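Katdale Desk Mat, large, grey

Widenberg's listing calls this mat "the last work surface you'll buy". We wouldn't go that far. It's a textured rectangular sheet that covers the middle of a table, priced at $40, and it does that job fairly well.
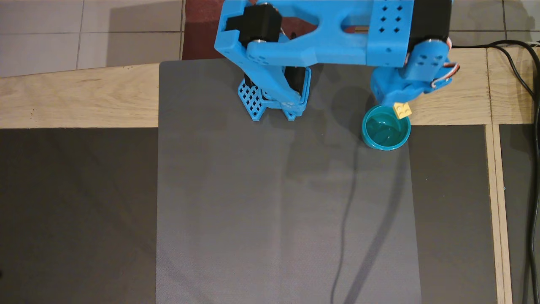

Katdale mat in grey, with teal cup and yellow LEGO brick.

The maker claims 1,000 wipe-downs without fading – we'd like to know who did the wiping. Marjan Mahmoudi in our Lougher store has had one on her bench since November and says the colour has held, though crumbs do settle 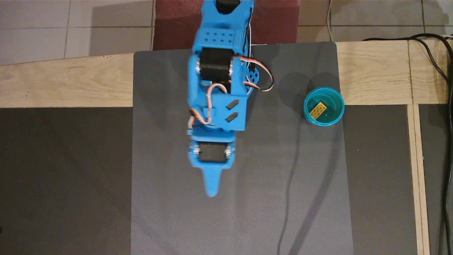

in the texture and need a brush. Not heatproof. Ships rolled, so allow a night for the corners to lie flat. 19 in stock.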